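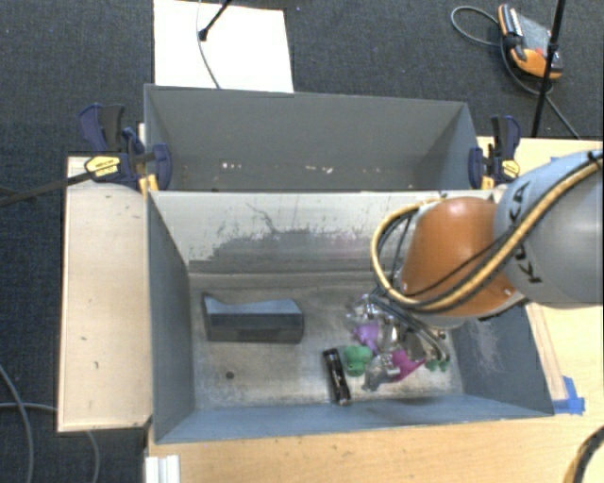
4.2 Comparing the two grippers in clutter

With calibration out of the way we could get to the part we had been looking forward to most: putting both grippers on the same KUKA arm and letting them loose on the same kind of mess. Gripper A is the Rieger parallel-jaw unit, and gripper B is the Sterum, with its softer pads and shorter stroke. Both ran under the Clenness grasp planner with identical settings, and all attempts were logged in a single file.

Figure 3. Bin picking with the KUKA arm. Small items, some of them transparent, lie in a pile in the front bin, with the gripper reaching in from the right. A second bin stands directly behind.

Over 13 sessions in February we recorded 1214 grasp attempts. An attempt counted as a success if the object left the bin and was still held 2 seconds later. The objects came from the Grirska set, which has 31 items and is a real delight for this kind of work: see-through parts, odd curves, and plenty of shapes that roll away when nudged.

The Sterum did far better than we expected on rounded plastic pieces. Its pads give a little on contact, so a grasp planned slightly off center often still held. The Rieger was the stronger choice near the walls, where its slim fingers could slide in beside an object and lift it cleanly. Transparent items were hard for both, and most of those misses trace back to the depth estimate, which tended to place the surface too low (see Section 5.1).

One surprise came from the hose. On steep approaches to the near corners, its loop pulled on the wrist enough to shift the final pose. Hauke Nolte rerouted it after the third session, and Sheldon Lapointe repeated the affected attempts with both grippers. Only the repeated attempts are included in Table 2.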